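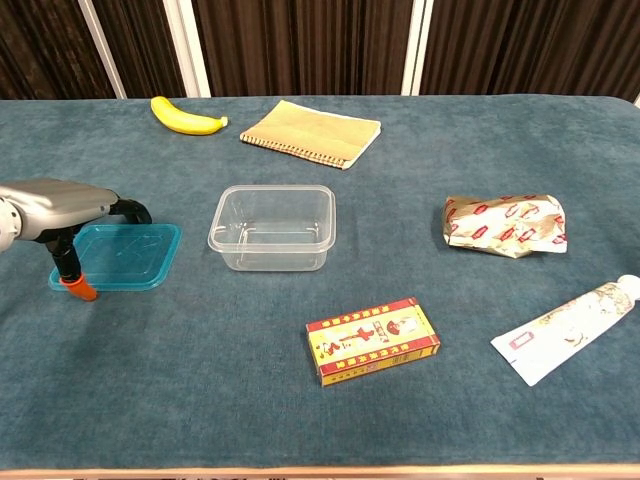 Why do bananas turn brown?

A banana is picked while it is still green and hard. Then it travels by ship, sometimes for 2300 miles or more, before it reaches a store. On the way it is kept cool so that it does not ripen too soon.

Bananas make a gas called ethylene. You can't see it. The gas tells the fruit to ripen. The starch inside changes into sugar, so the banana gets softer and sweeter. The green color in the peel breaks down and the yellow shows.

What are the brown spots?

The peel is made of tiny parts called cells. When cells get old or bruised, they break open. Air gets in and mixes with what was inside them, and this makes a brown color. A cut apple does the same thing.

Spotty bananas are fine to eat. They taste sweeter than yellow ones and are good for baking. If the fruit smells bad or has mold on it, throw it out.

Try it yourself

1. Get two green bananas.
2. Put one in a paper bag with an apple and fold the top shut.
3. Leave the other on the counter.
4. Look at both every morning and draw them in a notebook.

The apple gives off ethylene too, and the bag traps it. Which banana turned yellow first?

Written by Afshin Rostami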